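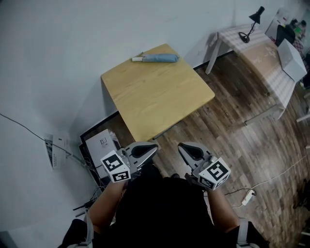
How often do the finger pads on the hand-held grippers need changing? Every 300 takes, or sooner if you can see a shine on the rubber when you tilt it under a lamp.

I know 300 sounds stingy. When I took over looking after the pairs at Kinholm in August, I was running pads until they looked worn out, and by then they'd been slipping for ages. Smooth handles are the worst for it. You squeeze, the thing rolls a little, you squeeze harder, and now your take has a wobble in it that the arm will faithfully learn. So I keep a tally on a strip of tape inside the case lid and swap both sides at once, even if one still looks fine (a fresh pad against a tired one pulls everything slightly sideways, and it drove me nuts before I figured out why).

The swap itself is easy. Peel from the tip, not from the base, and go slowly so the glue comes off with the pad. Whatever stays behind I rub off with a cloth and a bit of rubbing alcohol, then I leave the fingers open for 3 minutes before the new pads go on. Press from the middle outward. Curved fingers like to trap a bubble right at the bend — check there first!

Now, cubes. Please, please stop picking the grippers up by the marker cubes. They look like handles, I get it, but every little twist shifts where the tracking thinks the fingertips are. After any bump I redo the tip check: close the jaws on the calibration peg, tilt the gripper slowly in every direction, and watch the tip position on the screen. If it drifts up to 4 millimeters I re-run the offset and carry on. More than that and the cube comes off, the seat gets cleaned, and the whole thing starts over. Fingerprints matter too. A greasy smudge across a black square can catch the light just enough to make the tracker lose it, so a dry microfiber cloth lives in my back pocket these days.

Jozef Wuyts wrote in from the Sutherland room to ask whether the left and right units can trade places when one is out for repair. Short version, you can, but load the matching offset file first. He'd done 102 takes with the files crossed and wanted to know if they could be saved. They could! The raw tracking was all there, so we reprocessed the batch with the right files and only lost an evening. Thanks for owning up, Jozef — I've done the same thing and kept a lot quieter about it.

One more small job while you have the case open: work the jaws fully open and closed a few times and listen. A dry click near the pivot means it wants a tiny dab of grease, and I do mean tiny, or it creeps onto the pads and you're back at the top of this page. Spare pads are in the drawer marked Wanent, next to the hex keys. If you take the last pack, write it on the sheet so I can order more.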